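12 May 2018

Up at six to get the beans out of the greenhouse before it got hot. I have been putting them out by day and bringing them in by night for a week now and I am tired of it, so today they went in the ground for good. 15 plants in the double row by the water butt, canes already up. If there is a frost I have fleece ready, but the forecast looks mild as far as it goes.

The soil on that side is still heavy. I dug in three barrows of compost in the winter and it has made some difference, though you would not know it two spades down, where it is the same yellow clay as ever. The bed nearer the hedge is much better and I ought to swap them over next year. I wrote the same thing last May and then forgot.

Slugs had two of the lettuces. I went round with a torch last night after ten and picked off what I could find, mostly the small grey ones, and I will do it again tonight if it stays damp. The broad beans are in flower and there is blackfly on the tips of four or five. Pinched those out and put them in the council bin.

After breakfast I drove over to Brolthorpe for the plant sale in the church hall. It opened at ten and the best of the tomatoes had gone by twenty past. I came away with:

- 3 courgettes, which is one too many
- a tray of leeks, thin but healthy
- a pot of chives to replace the one that died
- a rhubarb crown, not labelled

The whole lot came to less than one decent shrub at Garside Nurseries. I stopped there on the way home for netting and they wanted silly money for it, so I left it and will make do with the old piece off the currants. It has a hole at one end but it will patch.

Lunch was soup. Then I sat down to sort out the planting plan and ended up thinking about the kitchen windowsill instead. It is too full. There are chillies, basil and the last of the cucumbers all leaning at the glass, and I have to move half of them to fill the kettle. A longer window over the sink is what I want, with frosted glass to take the edge off the sun, and a dark counter that would not show every crumb of compost. It will not be this year.
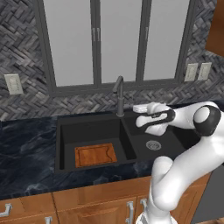 Evening

Watered at seven. Both butts are low, and the 200 litre one by the shed is down to the tap. It has not rained properly since the end of April. If it goes on like this I will be on the hose by August, and the pressure at this end of Tadport is poor enough without everyone else doing the same.

Potted on the leeks. They should have gone straight in but there is no room until the spring cabbage comes out, so they can wait in the long pots by the back step. The rhubarb is in behind the shed and I will not touch it until next year.

To do tomorrow: patch the netting, tie in the peas, sow more beetroot, wash the seed trays. My back is stiff, so perhaps the trays first.

Contact | Copyright Tadport Garden Diary | Back to top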